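**Refuge chamber drills at Plolell – how often?**

**mbedoya**
We're down to one drill every 12 weeks. Used to be four. Night crew hasn't done one since April.

**w_mudgway**
Twelve is too long. Seals and scrubbers need checking more than that. 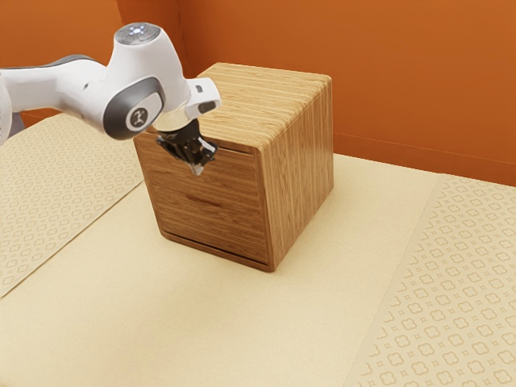
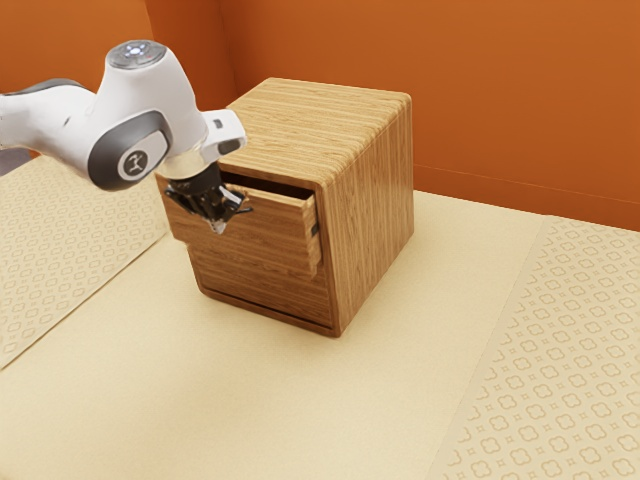

### Replies, page 2

**pacheco_m**
Disagree. Our drills at Skirnau got so routine that people stopped paying attention.

**mbedoya**
Then change the drill – don't drop it. I'm raising it with Viola on Friday.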